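From: Chantal Ouellet
To: home-arms list
Subject: Re: Dalia gripper kit, anyone bought one?
Date: March 2019

Rui Leitão wrote:
> Has anybody here tried the Dalia kit from Arruda? I'm after
> something that can pick clothes up off furniture, and my
> current jaws are too fat to get under anything. The shop page
> talks about "soft goods" but doesn't show any. Also, is the
> wrist camera worth the extra?

Hi Rui,

Yes! I've had mine since last May and I'd buy it again, with a few grumbles. The fingers are the best part by a mile. They're slim and open all the way down (so you can see past them, which I didn't know I wanted until I had it) and the tips come together nicely once you've set the stops. Out of the box mine were off by 2 mm and I spent an evening with a hex key and some bad language. The manual covers this on one page, in tiny print, after the warranty.

Cloth is where it earns its keep for me. Go for a hem or a cuff and come in slow. If you aim for the middle of a pile you'll mostly push it around, and thick seams still beat me more often than I'd like. I run the grip at 40 percent for thin stuff and 85 for jeans. Anything under that and the jeans just laugh at you.

The camera is an extra 50 dollars and I say get it. Mine's mounted looking along the fingers, so you get the tips and the cloth together and plenty of room behind them. Red pants (I think they're pants, the laundry is a mystery to me) on the gray sofa:

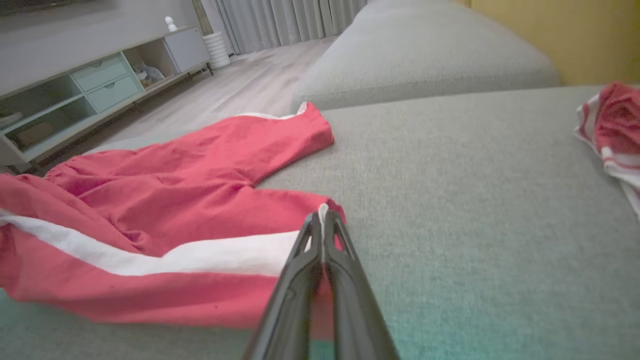 Savita Joshi says the camera is fine but the cable is the weak spot, and hers had to be replaced after a few months of the wrist turning back and forth. She now leaves a big loose loop at the elbow and ties it down with a strip of Velcro. I've copied her on that and had no trouble so far, touch wood.

Two grumbles. The rubber pads for the tips are sold separately, and Arruda took forever to answer when I asked which ones fit. Get the thin ones, the thick ones won't close flat. And the software still forgets my grip settings when I unplug it, so write yours down.

If you want my settings file just shout and I'll send it over.

Chantal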